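Namar fibre opening cell: purchasing and budgeting FAQ

Revised 8/20/18. Maintained by Simone Falcão, equipment planning. Questions from the Murura and Brito workshops have been merged into one list. Prices are not given here; ask for the current rate sheet.

## Scope

### What does the cell do?

It takes mixed textile waste, separates the flat strips from the curly fibre, and opens the curly fibre into small tufts suitable for stuffing. It does not cut cloth, wash anything or fill finished goods. If your workshop needs those steps, budget for them separately.

### Which parts of the job are automated in the first phase?

Feeding, weighing and moving baskets. A single arm picks from an infeed tray, drops material on a scale and tips the accepted load into a basket. Opening stays manual in phase one. A two-arm opening station is quoted as an option and should be treated as a trial item.

### Why is opening harder to automate than feeding?

Feeding needs one grip and tolerates a poor one. Opening needs two grips on the same wad, and the pull has to be adjusted as the fibre gives. Too little force and the wad stays matted. Too much and it breaks into lumps that have to be picked up again. The feedstock also varies within one batch, so a fixed pulling programme gives uneven tufts.

When you write your own specification, describe the material as it reaches the table. Flat strips, twisted lengths, frayed ends and fleece-like lumps may all be in one heap, and each needs a different grip.

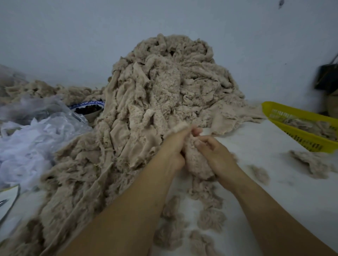 ### Can the cell handle white batting as well as beige fibre?

Yes, but not in the same run. The weighing stage has no colour check. Keep bagged batting off the infeed tray and schedule it as a separate batch, with a tray clean in between. A colour sensor can be added later; the mounting holes are already in the frame.

## Sizing

### How do we work out whether we need one cell or two?

Start with the weight of unopened material you handle in a normal month, then compare it with the rated feed of one cell. The rated feed is 30 kg per shift for mixed waste. Strips that tangle will lower that figure. Run your own sample before you rely on it.

Do not size from your busiest month. Murura did this in its first draft and arrived at two cells, the second of which would have stood idle for most of the year. Overtime on one cell was the cheaper answer.

### What sample should we send for testing?

Send 25 kg, taken from the heap as it stands. Do not sort it or shake it out first. Include the worst material you would expect to process. Label the bags with the source and the month. Samples are not returned unless you ask at the time of sending.

### How much floor space is needed?

Allow for the cell, its guard, one basket position on each side and a clear route for a trolley. The layout sheet gives the dimensions for each version. Measure doorways as well. The Brito delivery was held up because the guard panels were ordered assembled and would not go through the loading door.

### Can we keep our existing tables and baskets?

Tables, usually. The surface must be smooth, light in colour and firmly fixed. Loose fibre catches on rough edges, and a dark surface reduces the contrast that the camera depends on.

Baskets, sometimes. Openwork plastic baskets are acceptable for manual transfer. For robot transfer they must all be the same model and must sit square in the locating tray. Fibre poking through the slots will trip the edge sensor, so the closed-side version is preferred. If you have a mixed set, replace the lot and keep the old ones for storage.

## Budget

### What should go on the capital line?

- Arm, controller and mounting frame
- Gripper and one spare set of finger pads
- Infeed tray and scale
- Camera and lighting
- Guard, interlocks and emergency stops
- Delivery, installation and acceptance testing

Extraction belongs here too if the room has none. It is the item most often left out of a first application.

### What are the running costs?

Finger pads are the main one. They glaze over with fine fibre and lose grip. Plan on a new set every 135 running hours until you have your own figures. After that come filters, electricity and the annual service visit.

Labour does not fall to zero. One trained person has to load the tray, clear tangles and check the output. For phase one, keep your opening staff at current numbers in the plan.

### Over how long should the cost be written off?

Internal planning uses 24 months for the gripper and camera. The arm, controller and frame follow your site's normal period for machinery. Keep the two groups on separate lines or the replacement gripper will look like an overspend.

### Is leasing available?

Plullov offers a lease on the single-arm version only. The lease includes the service visit but excludes finger pads and any damage caused by foreign objects in the feed. Read the return clause. It requires the cell to be cleaned of fibre inside the joint covers, and that is charged if left undone.

### Should we budget for the two-arm option now?

Reserve the floor space and the power supply. Do not commit the purchase. Trial results so far cover clean curly fibre only, and no throughput figure has been released for mixed waste. The next review of the option is in May.

## Planning and acceptance

### What must be ready before delivery?

Power, compressed air, extraction and a level floor. Scissors, bowls, bags and other small items should have a marked place outside the arm's reach. A bag strap hanging into the guarded area is enough to fail the site inspection.

### How is the cell accepted?

Over two full shifts on your own material, with your own operator. Record the weight fed, the number of stops and the reason for each stop. Stops caused by tangles are counted against the feed rate. Stops caused by metal or hard plastic are not.

### Who signs the order?

The site manager signs the specification and equipment planning signs the order. Send both documents together. Orders received without a sample test report are returned unprocessed.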